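Keep the messy kitchens in

I've been collecting examples for a learning system since April, and I have an opinion I can't keep to myself any longer, so you're getting it.

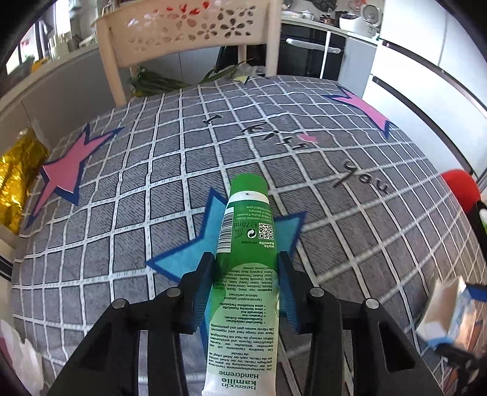
My opinion is that we tidy up far too much before we record. I mean it as a complaint about my own habits as much as anyone else's. When I started on the Jirel project I'd go into a flat with my hand-held gripper, see a table with somebody's shopping on it and start clearing. Bags on the floor, post in a pile, spring onions back in the fridge. Then I'd put one object in the middle of a bare table, pick it up 20 times from 20 slightly different angles, and feel very professional about the whole thing.

The trouble is that a learning system believes whatever you show it. Show it a mug on a clean white surface all afternoon and it learns that mugs live on clean white surfaces. My first batch, the one I recorded in Clonberg, had 135 picks in it and I was terribly proud of them. They were smooth, they were well lit, and every one of them looked like a catalogue. When we trained on that batch alone, the arm did beautifully on our own bench and went to pieces in the first real kitchen we tried. It hovered over a patterned tablecloth like a person trying to find a contact lens. I don't blame it at all! It had never met a tablecloth.

So now I leave the table as I find it. If there are stars and writing all over the cloth, lovely, the system can learn that a printed star isn't something to pick up. If there's a crumpled packet near the thing I want, I work round the packet. A tube of hand cream is a good honest object for this sort of work, by the way. It's fat at one end and flat at the other, it gives when you squeeze it, and it's covered in tiny print which means nothing to the job at hand. I'd rather have one tube picked up in a lived-in room than ten wooden blocks in an empty one.

People argue with me about this, and they have a point, so let me be fair to them. The usual argument (I hear it most from the folk who worked on Skurier, who are very tidy people) is that clutter makes everything harder to check. If a pick goes wrong on a bare table you can see why in a second. If it goes wrong in a busy kitchen, was it the light from the window? The pattern? Did my elbow do something daft? You can lose a whole morning to one bad recording. I have lost whole mornings. I once watched the same clip over and over with my lunch going cold and still couldn't tell you why the left finger came in early.

There's also the matter of how slow it is. In a cleared room I could get through 95 good picks before my wrist started grumbling. In a proper household it's far fewer, what with stepping over things and stopping when somebody wants to get to the kettle. If you're paid by the recording, as plenty of collectors are, then telling them to embrace the mess is telling them to earn less. I think that's the strongest point against me, and my answer to it is simply that the pay should change. Pay by the hour and ask for variety. You get what you pay for, and at the moment a lot of projects are paying for the same easy grab over and over again.

What I won't accept is the idea that we can sprinkle the mess in afterwards. You know the sort of thing, swap the background, shift the colours, paste in a few objects and call it a kitchen. It helps a bit, I'll admit, and we did it on Huaranga because we were short of time. But a pasted-in packet never gets in the way of your wrist. It doesn't make you change how you come at the object, and that change of approach is the bit I want the system to pick up from me. My hand does something different on a crowded table. I come in steeper and slower, and I often wobble before I commit. I used to delete the wobbles. Now I keep them as long as the pick is sound, and I make a note so that whoever's training can leave them out if they disagree with me.

I do have a few limits, before anyone writes in. Faces stay out, and so do letters with addresses on, and I ask before I record in any room, every time, even if I was there the day before. I won't have a hot pan within reach either. And I still do 5 plain picks on a clear patch at the start of each session, mostly to make sure the gripper is closing properly. Those are my concession to the tidy people.

The rest of the session belongs to the house as it is, and if you're about to start collecting I'd urge you to try it for a week. Put the cloth back on the table. Leave the chair where it was.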